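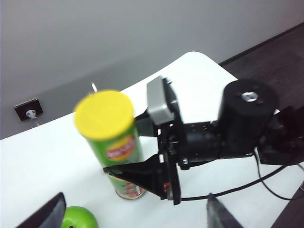
The Ileck tabletop pair is sold to small packing rooms as a way to free up staff. We had one on trial at our Pillbridge site through November, and this page is what I would have wanted to read before signing for it. You get two arms, each with a two-finger gripper, and a promise that they will handle mixed goods. Mixed goods is a generous term. An upright can with a flat yellow lid is about as friendly as a product gets, and so is an apple, provided you don't mind where the fingers press. Our real orders include bagged rice, soft pouches and jars with wet labels, and the sales sheet goes quiet on those.

3 min read

Price and terms
The pair costs $2545 a month on the standard lease, service visits included. Replacement fingers are extra. Notice is 30 days, in writing.

What it does to the job
Manon Cormier runs the packing bench and had the pair beside her for the whole trial. Her shift used to be packing. With the arms running it became loading the table, watching, and setting things upright again when they went over. She put it this way: "I'm on my feet the same hours, but now I'm waiting on it." The brochure calls this supervision. It doesn't mention a pay grade to go with it.

She did like one thing. The reaching across the bench that bothers her shoulder mostly stopped, and I would count that for more than anything in the speed claims.

Setup
Allow 20 minutes at the start of each shift. Keep the cables clear of the work area – ours wandered, and the manual is no help. The training session is half a day and assumes you already know the Skoryk software. We didn't.

Who should consider it
Rooms with a short list of rigid items and someone willing to stand by. If your manager plans to cut a position on the strength of the demo, ask to see it run your own stock first. Gristalham, who handle the leases here, will arrange that if you push.

3 comments
20 shares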